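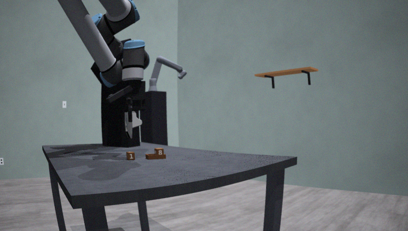
Block task in the sim - gripper empty over the table, cubes 1 and 8 below.

SIM RULES, UPDATED 3/17/21

Quick one before the Westent crew gets going again. The February list was too long and hardly anyone read it, so it's been cut down. Applies to all block and tray tasks, Wustier and Suvov builds both.

Start pose. Fingers clear of the tabletop, nothing in the grip. If a run starts with contact, bin it. Don't trim the front off and keep the rest - we found 40 of those in the Dlamini set and had to pull the lot.

Numbered cubes. Call them by the number on the face, never "left one" or "the brown one". Labels have to match the log exactly.

Speed. Cap is 300 mm/s over the table, no exceptions for demos. Same cap goes on the real arm so please dont tune around it in sim.

Second arm. If it's in the room it's in the collision model, even if its parked for the whole task. Two runs last month went straight through it and still got marked as a pass.

Sign-off. Three clean runs in a row, then a second person checks the log. Not the person who wrote the task!

Colours and lighting you can change as much as you like, just note the seed. Table height stays put.

Old checklist comes off the shared drive at the end of the month. Save your own copy if you realy want it.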